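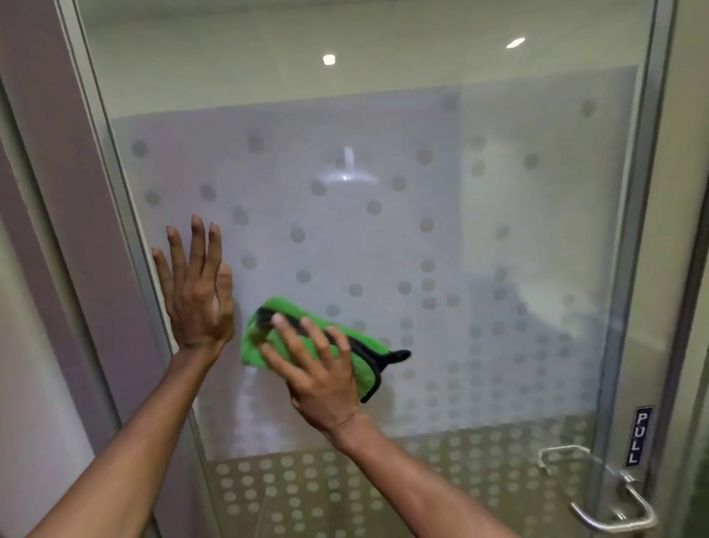
Equipo de limpieza y mantenimiento – Centro Lumham
Foro interno > Cristales y mamparas > Lámina translúcida de puntos: ¿cómo la limpiáis?

22 de mayo de 2022

rocamar
Abro hilo porque cada turno lo hace a su manera y se nota. Hablo de los cristales que llevan la lámina translúcida con puntos transparentes. La parte de arriba de la puerta, la que queda sin lámina, no da problemas. Lo complicado empieza donde empieza la lámina: quedan cercos y, con la luz del techo encendida, se ven todos.
Yo lo hago con la bayeta verde de microfibra doblada en cuatro, la mano izquierda apoyada en el cristal para que la puerta no se mueva y la derecha apretando plano, de arriba abajo. Con eso sale bien, pero la mano apoyada deja huella y hay que volver a pasar. ¿Alguien tiene otro sistema?

bayeta_seca
La huella de la mano la quito al final con otra bayeta. Llevo siempre 2, una para mojar y otra para repasar. Lo de doblar en cuatro me parece bien, se va girando la cara cuando se ensucia.
Lo que no haría es ir solo de arriba abajo. En la zona donde los puntos están más juntos se queda suciedad en los bordes y con pasadas verticales no sale. Ahí voy en horizontal.

tornillo78
En horizontal arrastras la suciedad hacia el marco y luego la tienes en el aluminio. En Giltoveck hubo que repasar todos los perfiles por eso. Arriba abajo y el marco al final, con un paño fino.

bayeta_seca
El marco hay que hacerlo de todas formas. No veo el problema.

tornillo78
El problema es que la junta del perfil no se limpia igual que el perfil. Si metes agua sucia ahí, se queda ahí.

norte_sur
¿Qué producto usáis? En la ficha pone limpiacristales normal, pero en el almacén hay dos botes distintos y uno lleva alcohol. Yo con alcohol no me atrevo con la lámina.

rocamar
El de la ficha, que es el de Jedness, diluido al 10 %. El que lleva alcohol es para espejos y para el cristal sin lámina. Si no estás seguro de cuál es, no lo eches en los puntos.

lunita_pl
Yo he usado el de espejos en la lámina durante meses y no ha pasado nada. Creo que nos preocupamos de más.

tornillo78
En Giltoveck se levantó una esquina entera. No puedo demostrar que fuera por el producto, pero después de cambiarlo no se volvió a levantar ninguna. La lámina de repuesto hay que pedirla a Costello y tarda.

lunita_pl
También pudo ser la rasqueta. Allí se usaba rasqueta para los restos de cinta.

tornillo78
Pudo ser, sí. Rasqueta tampoco, por si hay que decirlo.

rocamar
Aprovecho para otra cosa que me preguntaron: dónde se echa el producto. Yo en la bayeta, nunca directo al cristal. Si pulverizas en el cristal, baja hasta el borde inferior de la lámina y se mete por debajo. Además, en las zonas donde hay papel pegado sobre el cristal, directo es imposible sin mojarlo.
Me pongo a un lado, doblo la bayeta en la mano, echo el producto en el centro y vuelvo al cristal. El pulverizador lo sujeto con la misma mano que la bayeta cuando no hay dónde dejarlo, así no acaba en el suelo ni encima de los papeles de nadie.

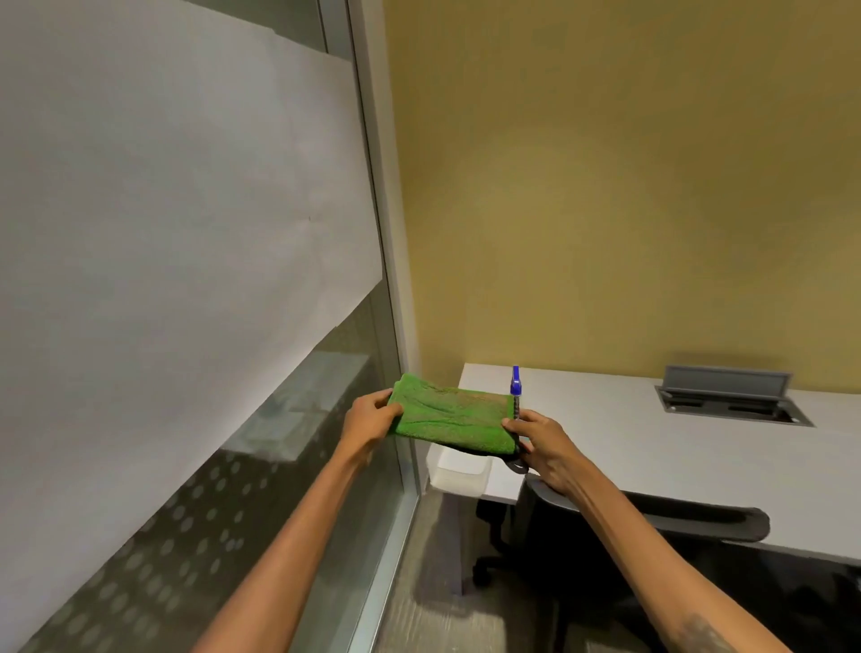
Con el papel puesto limpio lo que queda libre por debajo y la franja estrecha que hay junto al marco, y paro antes de llegar al borde de la hoja. No lo despego nunca. Si hay que limpiar detrás, se avisa y que lo quite quien lo puso. Pedí que los papeles grandes se colgaran en otra pared y me dijeron que lo mirarían.

norte_sur
Lo del papel yo lo hacía al revés, lo quitaba y lo volvía a poner. Me llevé una bronca porque lo puse torcido. Desde entonces lo dejo.

bayeta_seca
Pues a mí me parece que limpiar medio cristal es no limpiarlo. Cuando se quita el papel se ve la diferencia, y parece que no hemos pasado.

rocamar
De acuerdo, pero no es nuestro papel. Se apunta en el parte como «parcial» y ya consta.

bayeta_seca
En el parte no hay casilla para eso.

rocamar
En observaciones.

tornillo78
Una cosa sobre echar en la bayeta: ojo con pasarse. Con la microfibra gruesa, la de pelo, parece que no moja y sigues apretando el gatillo. Luego vas al cristal y chorrea. Un par de pulsaciones y repartir doblando la bayeta sobre sí misma. Y lavarlas sin suavizante – con suavizante dejan de absorber y no hay producto que lo arregle.

lunita_pl
Lo del suavizante lo confirmo. Tuvimos una tanda de 50 que solo servían para el polvo.

norte_sur
¿A cuánto las laváis? En la etiqueta de las mías ya no se lee nada.

lunita_pl
A 40 y al aire. Secadora no. Y las de ribete oscuro, separadas de las de baño la primera vez, por si destiñe el ribete.

paco_turno_b
Leo todo el hilo y en el turno B no hacemos casi nada de esto, echamos directo y pasamos la goma de limpiacristales. En el cristal liso queda perfecto. En la lámina la goma va a saltos, eso sí.

tornillo78
La goma en la lámina no. El borde de arriba tiene un escalón pequeño y la goma lo va levantando. En la franja lisa de arriba úsala todo lo que quieras.

paco_turno_b
Entonces hay que cambiar de herramienta a mitad de puerta.

tornillo78
Sí.

paco_turno_b
Con el tiempo que nos dan por sala no sale. Lo digo para que conste, porque luego las fichas las escribe quien no hace el turno.

rocamar
Yo hago turno. Si haces toda la puerta con bayeta, no hay que cambiar de nada y tardas parecido. Pruébalo en la sala 19, que tiene los puntos muy juntos en la parte de abajo y es donde más se nota, y me dices.

paco_turno_b
Vale, lo pruebo. Sobre el sentido de las pasadas, ¿en qué hemos quedado?

bayeta_seca
Horizontal donde los puntos están juntos.

tornillo78
Vertical.

rocamar
En la ficha voy a poner vertical y repaso en seco de los bordes, y el marco al final. Quien quiera hacer la zona de abajo en horizontal, que seque la junta después. La revisión de fichas es en septiembre y hasta entonces se puede cambiar. Si alguien ve una esquina levantada, que no la pegue con cinta, que lo apunte con el número de sala y hago yo el pedido a Costello.

norte_sur
Apunto una ya: sala 19, esquina inferior del lado de la bisagra. Es poca cosa, pero la bayeta se engancha al pasar.

rocamar
Anotada.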